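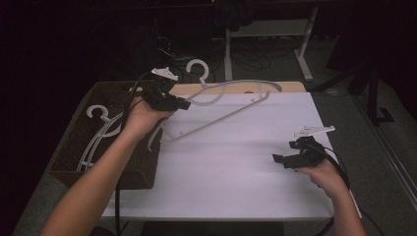
Chapter 4
Planning and Paying for Your First Setup

Here is the part of the course where many students start flipping ahead, and I hope you won't! Choosing equipment is where a project becomes real. You have a job to be done, a room to do it in and a fixed amount of money, and somehow those have to agree with each other. Working that out is a lot of fun once you get the hang of it.

We will follow one budget all the way through this chapter. The Steinbach teaching lab wants to study a simple handling job: moving clothes hangers between a basket and a table. It has $2540 to spend on everything except the arms, which come out of a later budget. That covers hand-held grippers, mounts, cables, a work table, stands and a few things to pick up.

4.1 Start with the job

Before you open a catalog, write down what the hands have to do. Hangers look easy until you try to write a parts list for them. They are thin, they overlap, and the hook on one loves to catch the shoulder of another. Does one hand hold while the other pulls? Then you need two grippers, and your budget line for grippers just doubled (along with the cables and the mounts). 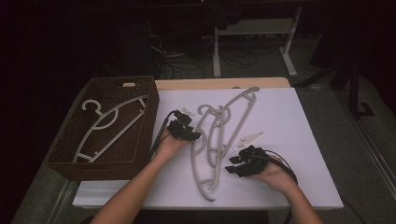 Figure 4.1 Hanger handling with a pair of hand-held grippers. Note the cable running from each one.

Try the job yourself first, slowly, with your own fingers. Write down every grip you use and how far your hands travel. Those notes will tell you how wide the jaws must open, how long the cables must be and how much table you need. In the lab's first draft, the Zaddale quote listed cables that would have reached the near edge of the table and no farther - a cheap mistake on paper and an annoying one after delivery.

4.2 Look closely at the fingers

Fingers are the part of a gripper that meets the work, so spend some real time on them. Compare tip shape, opening width and the way each finger is attached. A flat, tapered tip and a squared-off one can behave very differently on a thin plastic bar. Ask each supplier whether fingers are sold separately. Kokine sells them in pairs, while Gomico sells them only with the full gripper body, so a spare set can cost far more from one than from the other. Put at least one spare set in your plan. 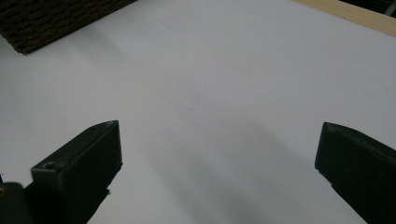 4.3 Sorting costs into two lists

Take a sheet of paper and draw a line down the middle. On the left, put everything you pay for once: grippers, table, stands, mounts. On the right, put everything you will pay for again, such as replacement fingers, cables, table coverings and hangers. Fill in both sides before you add anything up, then compare your total with the lab's $2540. Keep the sheet, as you will need it for the exercises in Section 4.5.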